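Little hammers, and where do you put them down?
Forum > Hand tools > General chat

skesto_shed wrote, 18th November
Right, daft question but it's been bugging me. I've finally got a pale worktop in the back room after years of working on an old door, and I love it, you can see every dropped pin on it! Trouble is you can also see every mark. I've got a small claw hammer, yellow handle with a black rubber grip, and I pick it up and put it down all day long doing frames and tack work. It's light, so I hold it right up near the head for the fiddly bits, which I know will annoy some of you.
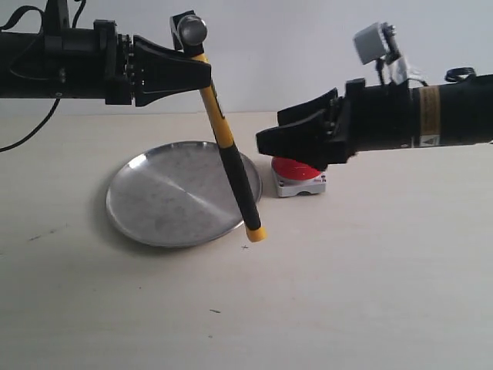

Anyway my question is what you lot put a hammer down ON. At the moment I'm using a round metal tray with a bit of a rim, and it does keep things in one spot, but my other half says it sounds like a canteen in here.

marchetti_joiner wrote
Holding it up by the head is called choking up and you lose all your swing. Hold it at the end and let the weight do the work. I tell every apprentice the same thing. As for the tray, no. Metal on metal, all day? You'll ding the face and then the face dings your work. Bit of carpet offcut, job done.

Macarena Pastor wrote
Oh I don't agree about the grip at all! For panel pins you want to be up near the head, you're tapping, you're not putting up a fence. I did 35 box frames in July for a craft fair and my wrist would have dropped off if I'd swung from the end every time.
The worktop though - is there a join in it? Mine has one and pins love it. I ran a strip of clear tape along the whole length and just peel it off when it gets grubby.

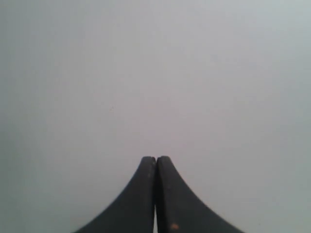 I'd wipe the whole top down every evening too, with a barely damp cloth, no spray. I used the Sostitz cleaner on mine and it left a bloom that took ages to shift.

skesto_shed wrote
Yes, there's a join, runs off at an angle towards the wall. Hadn't thought of tape. I've been going along it with a cocktail stick like an idiot.
Marchetti, carpet sheds. I had fluff in my varnish for four years with the old door.
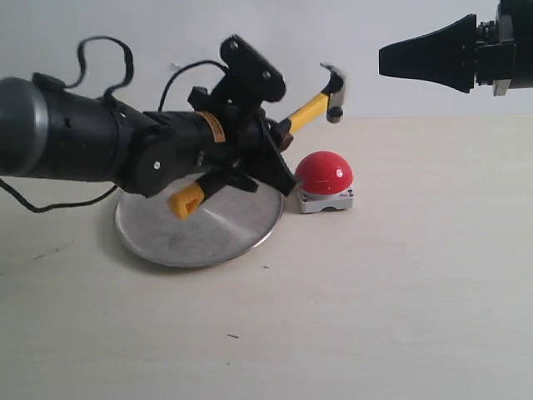 Yellow hammer and the round metal tray.

The rim is the bit I like, things don't roll off and vanish under the skirting.

zistden wrote
Team tray here. The noise is easy, cut a circle of cork or felt and drop it in the bottom. Doesn't even need gluing. Mine's been in for seven months and looks fine.
I also keep a small glass dish on the bench with a cloth in it, for wiping my fingers when I've been at the glue. Glass because the glue pops off it.
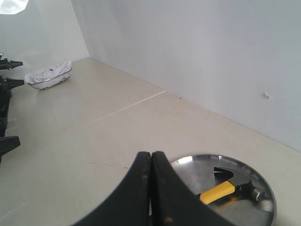 Only thing is to keep the dish well back from where you're hammering. I put mine at the far left, and I've still managed to break two.

marchetti_joiner wrote
Felt in a tray is just carpet with extra steps.

zistden wrote
Carpet with a rim!

Troels Dalsgaard wrote
The face of a hammer is a good deal harder than most trays, so I'd expect the tray to come off worse. If you do get a burr on it, a rub on 600 grit on something flat will sort it out. I do mine every so often whether it needs it or not.
With you on the handle though, skesto. Short grip for short nails.

skesto_shed wrote
Thanks all. Cork it is, I've got a spare table mat that's nearly the right size. Macarena, what width of tape do you use? The stuff I've got in the drawer is parcel tape and I've a feeling it'll take the surface with it.

Macarena Pastor wrote
Not parcel tape!! Get the low tack kind that decorators use, the narrow roll. Try a bit in the corner first and leave it overnight.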